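Workshop & Studio > Bench Surrounds > Rail-Mount Storage

Nasari Bench Surround with Rail Baskets and Printed Mat

Arancibia Fittings
Page last revised Sunday, August 12, 2018

The Nasari is a bench surround for sorting, light assembly and other small-parts work. It consists of an aluminium extrusion frame, dark grey ribbed wall panels for the back and both sides, and a printed mat covering the work surface. Storage is carried on the rails and stays off the mat. Baskets are ordered separately and may be from our own Butora range or from any maker, provided the hooks or ties suit the rail.

The surround is supplied flat. It fits onto an existing bench and does not include legs, drawers or a top. The bench must be level before the frame is put down, as the rear posts have no adjustment.

Frame

The frame has an upright post at each back corner, joined by a horizontal crossbar along the back wall. Side rails run forward from the back corners. All members are silver aluminium extrusion with open slots, and the slots will take standard slot nuts after assembly. There is no need to dismantle a corner to add a bracket.

Corners are joined with cast brackets and hex screws. The hex key supplied fits every screw in the kit. Tighten in two passes: first with all members loose and the rear crossbar square to the posts, then again once the wall panels are in. A frame tightened fully before the panels go in will usually have to be slackened again.

Wall panels

Panels are dark grey and ribbed, with a matt face. Ribs are evenly spaced and panels should be fitted so that the ribs match across a wall. The ribbed face goes inward. Small items of metal and light-coloured plastic are easier to find against the dark wall than against the white panels supplied with the earlier Nasari, which were discontinued for that reason and because they showed marks.

Panels may be removed individually. Slacken the screws on the crossbar side, lift and tilt. Removing a side panel does not affect the stability of the frame. Removing the back panel does, and the rear crossbar should be cleared of baskets first.

The panels are not load-bearing. Nothing should be screwed, glued or hooked to them. Adhesive hooks in particular will come away from the ribs under very little weight.

Mat

The standard mat is the Evik botanical print: pale off-white ground, thin branching stems, green leaves and small flowers. It covers the whole surface between the walls. A plain grey mat is available at the same price and is the better choice where flat, green or brown parts are being sorted, since these can be lost against the print. For keys, rings, tags, wire clips and other bright metal the botanical print causes no difficulty.

The mat is not fixed. It lies flat under its own weight and can be lifted out for cleaning. If it has been rolled for storage, leave it on the bench overnight, print side up, before trimming. Trim to the inside of the frame with a straight edge and a sharp blade, allowing 2 mm clearance at each side. A mat cut tight will ripple in warm weather.

Baskets

Two mounting methods are in common use and the frame accepts both.

Hooked. A basket with its own hooks is hung over the rear crossbar. No tools are required and the basket can be lifted off, emptied and returned. It can also be moved along the bar. This method suits small items in frequent use. Perforated or mesh fronts are recommended so that the contents can be checked without lifting the basket down.

Tied. A basket without hooks is fastened to a side rail with cable ties. Use at least three, one near each end and one at the centre. This method suits shallow tray baskets holding flat or long items which are taken out singly and put back. The basket cannot be lifted off without cutting the ties, so it should not be used for anything that has to be carried elsewhere in its container. 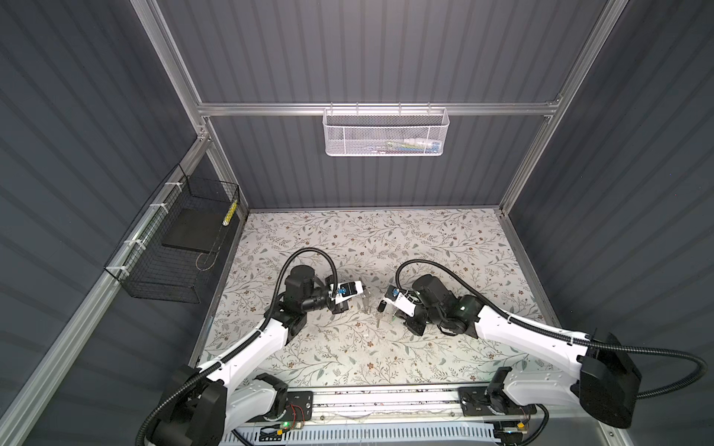

Ribbed walls in dark grey, with the botanical mat laid.

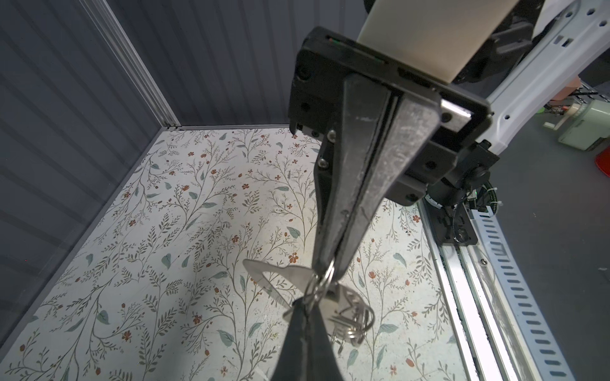 Danica Todorova writes that she has used the hooked arrangement since October and finds it satisfactory for pegs and counters, but that the basket "walks along the bar a little every time I reach into it," and by the end of a week is up against the corner post. She asks whether the hooks can be locked without giving up the ability to lift the basket off, and adds that she tried a strip of foam tape inside each hook, which held for a few days and then rolled up.

Foam tape is too soft for this purpose. The usual remedy is a pair of stop clips (Butora S) fitted in the upper slot of the crossbar, one on each side of the basket. They prevent sideways movement and do not obstruct lifting. A cable tie pulled tight around the bar at each side of the basket does the same job and costs less, but has to be cut when the basket is moved.

Loading

Maximum load, hooked basket at centre of rear crossbar: 5 kg
Maximum load, hooked basket next to a corner post: 7 kg
Maximum load, tied basket on side rail: 3 kg

The figures are for the basket and its contents together and assume the surround is standing on a level bench. They apply to one basket per rail. Where several are hung from the rear crossbar, the total must not exceed the centre figure, whatever their positions.

The lower figure for tied baskets is set by the ties and not by the rail. Ties age, and faster in a sunlit room. White and natural ties should be replaced yearly. Black ties sold as UV-stabilised last longer, but the load figure is unchanged.

Long items standing upright in a shallow basket should be put at one end and leant into the corner. Rods and sticks placed in the middle tend to slide down the long side and lift whatever is lying flat beneath them. Flat pads and books are best leant against the back of the basket, where they leave room in front.

Small metal items

Key rings, tags and wire clips tangle when kept together in a mesh basket, and fine wire loops will catch in the mesh itself. For such items we recommend a solid tray or lidded box placed inside the basket. Strap tabs and fabric loops attached to a ring are useful as pull points and should be left on.

Items with points or cut edges should not be dragged across the mat. Lift them. Marks made by a dragged key or a metal tag cannot be removed from the printed side, although the mat may be turned over and used plain side up.

Fitting order

1. Set out the rear posts and crossbar on the bench. Join loosely.
2. Add the side rails. Check the corners for square.
3. Slide in the back panel, then the side panels, ribs inward.
4. Tighten all screws, starting at the back.
5. Lay and trim the mat.
6. Hang or tie the baskets.

Allow an afternoon for a first assembly. A second pair of hands is useful at step 3 and unnecessary elsewhere. If the bench stands against a wall, complete steps 1 to 4 with the bench pulled out, as the rear screws are reached from behind.

Care

Dust collects on the top edge of the ribs and along the joint between mat and wall. Use a soft brush or a vacuum with the brush head, working downwards. Wipe the frame with a damp cloth. Do not use solvent on the mat print. Mesh baskets may be washed in warm water with a little detergent and should be dried before they are hung again, as drips will run down the back panel and mark the mat.

Check the screws after the first month and then twice a year.

Known points

The kit instructions printed before the current revision show the side panels going in before the back panel. The order given on this page is correct. A replacement sheet is available from Jacqueline Texier at the counter, or will be posted on request.

Stop clips from the older Butora range have a narrower foot and will turn in the slot. They are stamped with a plain B on the underside. Current clips are stamped BS.

The side rails are handed. The end drilled for the bracket goes to the rear. A rail fitted the wrong way round will appear to assemble correctly and will leave the side panel loose at the front.

Supply

The surround is made to order in three widths. Please measure the bench top and not the underframe. Extra panels, mats and rails are available singly. Baskets are kept in stock and can be collected the same day. Mats cut to a customer's dimensions cannot be returned.

Warranty on the frame and brackets is seven years. Panels and mats are covered for two years against warping and fading under indoor use. Ties are a consumable and are not covered.

Related items

Butora hook basket, perforated, white
Butora tray basket, wire mesh, black
Butora S stop clips, pair
Evik mat, botanical print
Evik mat, plain grey
Nasari replacement side panel, ribbed
Slot nuts and hex screws, mixed bag
Lidded inner box for mesh baskets
Cable ties, white or black UV-stabilised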